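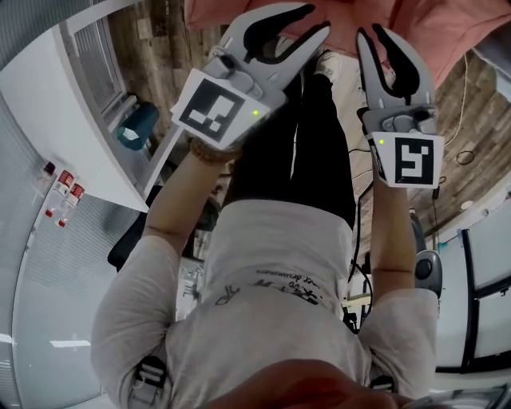
Figure 2. Floor area at the Ollcombe site, with the pink textile item on the wood-patterned floor and cables at the side.

3.2 Floor area and textile items

Tidying tasks at the Ollcombe site were carried out in a single room. The floor has a brown and tan wood pattern with visible grain, and it was left uncovered so that the outline of each textile item could be read against it. An earlier round at the Sirkness site had used a patterned rug. Raters there disagreed on where a fabric edge ended in a large share of the trials, and those data are not used in this paper.

Textile items were grouped by stiffness, following the Issa coding scheme. Soft items collapse under their own weight when lifted at one edge. Padded items keep their outline but change thickness when pressed. The distinction matters for the present task, where participants return each item from the floor to a marked storage position and leave it flat. A soft item can be carried in any state and must be reshaped on arrival. A padded item needs little reshaping but is harder to lift by a corner. Items of intermediate stiffness were coded twice by separate raters, and the lower of the two scores was retained.

Each trial began with one item on the floor in a loosely spread state. Strict placement was not attempted. Participants had 60 seconds to complete the return, and timing stopped when the item was released for the last time. A trial was repeated if the item touched a wall during the first 5 seconds. The full set comprised 50 trials per participant, with a rest period at the midpoint.

Clothing was not standardized. Participants wore their own short-sleeved shirts and were asked only to avoid loose cuffs, which had caught on fabric edges in the Sirkness round. Bracelets and similar items were permitted. Shoes were optional, and the choice was entered on the session sheet.
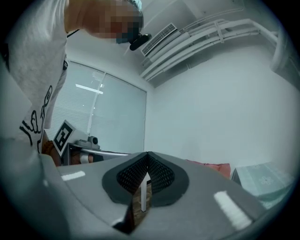 Working height was recorded separately from completion time. Three categories were used: standing, bent at the waist, and kneeling. A change of category during a trial was logged at the moment the trunk began to move, with no minimum duration. Reaching down to the floor without a change in trunk angle was coded under the category already in force. Anika Holloway coded all trials in May, and a second rater coded a subset drawn by item group. Disagreements were concentrated at the boundary between standing and bent at the waist, and were resolved by joint review.

Storage positions were held constant across participants. Items supplied by Peramia were laundered once before use to remove the creases left by packing, then kept unfolded until the first session. No item was replaced during the study. The effect of wear on edge stiffness is treated in Section 5.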